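Does the Second Arm Help? Checking a Claim About Two-Handed Shopping Data
Project report, Beril Toprak
June 26, 2021

When I picked this project I had read the Drutari write-up twice and believed it once. The claim is simple. If you train a robot to pick vegetables and put them in a basket, and your training runs have one hand holding the basket while the other hand picks, the robot learns faster than it does when the basket sits on a table. The write-up calls this "natural coordination." It gives one bar chart and no account of how the runs were chosen.

I wanted to know if the effect would hold up in our lab with somebody who had no stake in it doing the counting. My short answer is that I found a difference, and I don't think it is the difference they say it is.

What we had to work with

The training set was 3,900 recorded runs, all driven by a person through the two arm controllers. Most were made in January by the group before mine, so I had no say in how they were done. The rest I drove myself. Every run starts with the robot near the produce display and asks for one item, named on a card: a cucumber, a napa cabbage, a pepper and so on. The vegetables are artificial. That matters more than the earlier reports let on. A plastic pepper doesn't bruise, and a grip that would ruin a real one gets marked as a success.

I trained the same model two times, once on the runs with the basket held and once on the runs with the basket on a table. I kept both sets the same size. Then I tested each model on 200 fresh tries, with the item and the starting spot picked by a script so I couldn't favor the easy ones.

The result

The basket-held model finished 68 percent of its tries. The table model finished 41 percent. That looks like a win for Drutari, and if I had stopped there this report would be two pages shorter.

What bothered me was where the table model went wrong. It wasn't bad at picking. It got the item off the display nearly as often as the other one did. It lost most of its tries on the drop, usually by letting go before the item was over the basket. So the second arm may not be teaching the robot anything about coordination. It may just be bringing the target closer to where the item already is.

There is also the trouble of the camera. It rides at the head and looks down, so the basket stays in view whenever the right gripper has it by the handle, even when the robot is well back from the bins. With the table setup the basket drops out of view for part of many runs. A model can't aim at something it can't see. I would call that a point about seeing, and the write-up never brings it up.
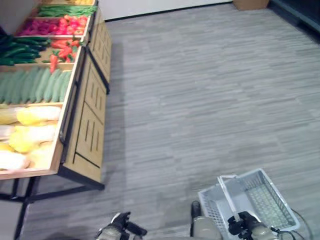 Hryhorii Chornovol read my draft and thought I was being too hard on the method. His view was that a held basket staying in view is exactly what people mean when they talk about coordination, and that I was splitting one good effect into two smaller ones so I could complain about both. He also said that if I really believed the camera story, I should cover up the basket in the recorded video and train again.

That was fair, so I did it. I masked out the basket in all the basket-held runs, retrained, and ran the test script again. The score fell, and it landed much nearer to the table model than to the one it came from. I take this as support for my reading. Hryhorii takes it as proof that a robot does worse when you blindfold it, and I can't fully rule that out. Masking also hides part of the gripper, and it sometimes hides the item right at the moment of release. A cleaner test would add a second camera to the table setup and leave the held runs alone. I asked for one and didn't get it in time.

Things I don't trust in my own numbers

The earlier drivers didn't write down which runs they threw away. I found gaps in the run numbers, and the gaps are more common in the basket-held set. If bad runs were dropped from one pile and kept in the other, then part of my result is just housekeeping.

All the tests used one room and one display. The Venholm group moved their display between tests and saw their scores slide, and I have no reason to think ours would do better.

I also scored the tries myself. I used a written rule (item fully inside the basket, both grippers still, no help from me), but I knew which model was running. Somebody else should rescore the videos blind.

Last, the test asks for one item at a time. Anyone who wants to sell this as shopping should try it with a list. As a basket fills up it gets heavier and the arm holding it may sag, and none of our runs go far enough to show what happens then.

What I would do next

Put the second camera on the table setup first. If the gap closes, the coordination claim is in trouble. If it stays open, I was wrong about the main point and will say so in the next report. After that I would rerun everything with real vegetables for the softer items, even if only for a few dozen tries. The masked video, the test script and my scoring sheet are in the Viltach folder on the lab drive, along with the list of missing run numbers.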